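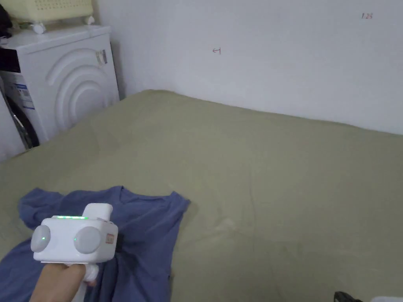 Section 4. Setting up and recording the shirt task

This section is for members of the Wutetbridge student robotics club who are recording the shirt task for the Drelletton round. Read Section 3 (charging and pairing) first. Work in pairs: one person wears the head camera and holds the grippers, the other runs Vulum on the laptop.

4.1 Preparing the surface

1. Pull the green sheet flat from the wall side towards you. Small creases are fine. A fold big enough to catch the finger tips should be smoothed out.

2. Clear the sheet of everything except the garment. Leave the blue sign by the wall where it stands.

3. Do not rub out or write over the red marks on the wall. Desmond Tran uses them to line up the recordings afterwards.

4. Put the garment near the front edge, within easy reach of both hands. It should be rumpled at the start of a run. Lift it, let it drop and leave it as it falls.

Note: use plain garments only. Shirts with large prints go in a separate batch and have their own entry in the log.

4.2 Checking the grippers

1. Hold each gripper by the handle underneath, with the front face pointing away from you. Keep your fingers off the two round pale grey housings on the front.

2. Switch on and wait for the green lights along the front edge. If they have not come on after a minute, go back to Section 3.

3. Hold the gripper low over the cloth and look at the front face again. The round housings have small green lights of their own, and these must be lit too.

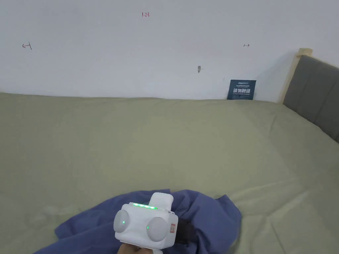
4. Squeeze and release the trigger a few times. The jaws should open and close without sticking. Do this away from the cloth.

5. Check that the strap is clear of the jaws.

Caution: do not put a gripper face down on the sheet. Lint gets into the front housings and Mwanahawa Rashidi has to take them apart to clean them.

4.3 Starting position

1. Stand square to the sheet, facing the wall.

2. Bring both grippers up to the same height, jaws forward, with a clear stretch of sheet between them.

3. Ask your partner whether both grippers show in the head camera view. If one has dropped out of the picture altogether, move your hands in or tilt your head down a little.

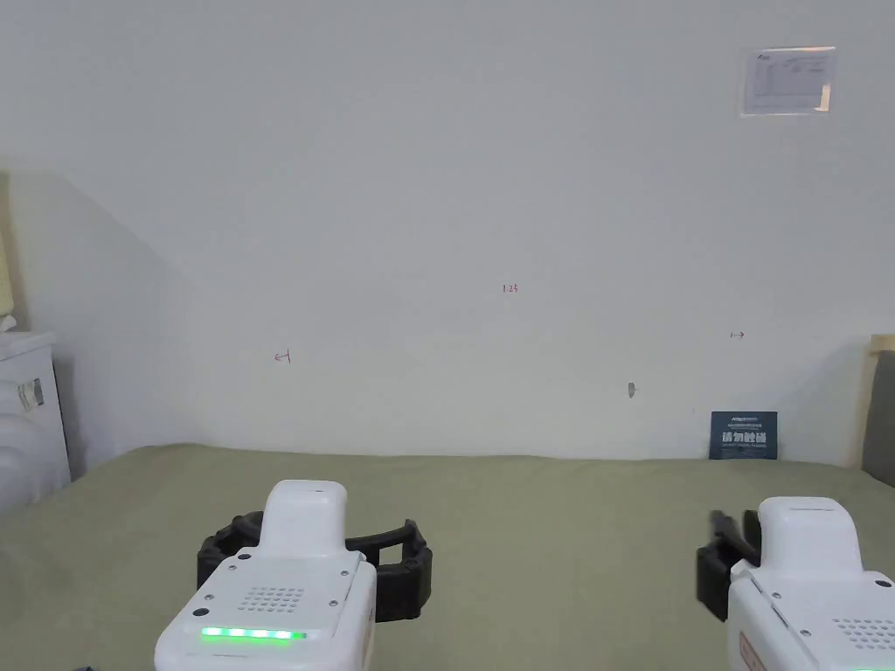
4. Hold still until Vulum beeps. Anything you do before the beep is not saved.

4.4 Recording a run

1. Start at one end of the garment. Close the jaws on the edge of the cloth, not on the middle of a bunch.

2. Move slowly. Each run can last up to 600 seconds, so there is no need to hurry.

3. If you drop the cloth, carry on and pick it up again. Dropped cloth does not spoil a run. Stopping halfway does.

4. When the garment is folded, return to the starting position and say "end".
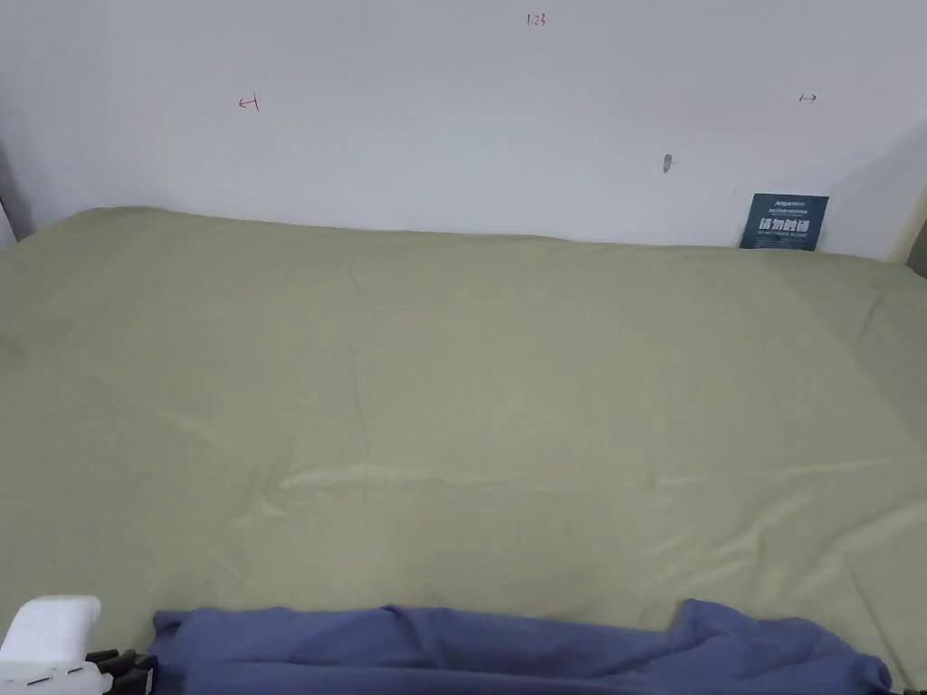 Fig. 4. Gripper at the left end of the cloth, red marks on the wall behind.

4.5 After the run

Your partner enters the run number, the garment and both sets of initials in the log. Runs before 452 used the old naming, so leave those rows alone. Send questions about the log to Amparo Salcedo.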